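Studel Twin — two-arm bench cell for sorting and kitting small parts

The Studel Twin is built for benches where small moulded parts are picked by hand into divided trays. Trudico supplies the cell with two arms, two-finger grippers and a white work surface. At the Lalden site it handles returned toy bricks.
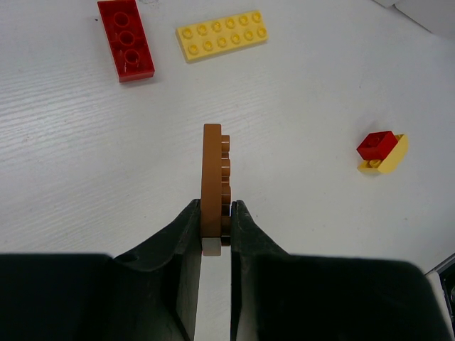

Grip force is set per part family, and the operator can change it from the bench without calling an engineer. Thin plates may be held on edge or flat. Rated life of the finger tips is 4000 picks.

What changes for staff
Repetitive picking passes to the cell. Operators load parts, clear rejects and check full trays — work done standing or seated. Nasr provides the training, in 4 sessions of 30 minutes. Bench staff keep the final say on whether a tray is released.
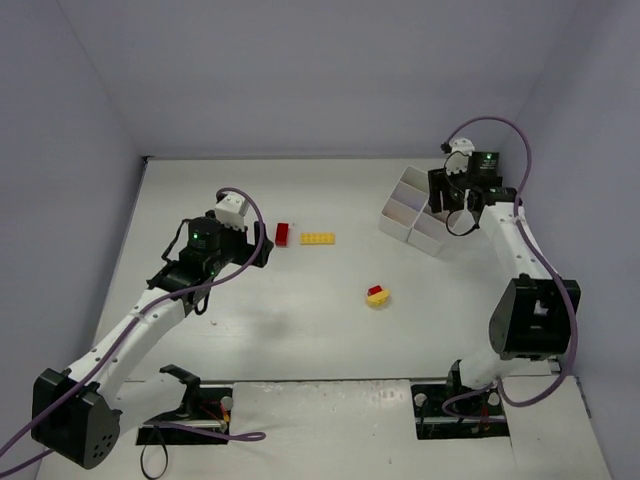

Ordering
Cells are built to order. Spare finger tips come in boxes of 100. Trays with other divider layouts are quoted separately.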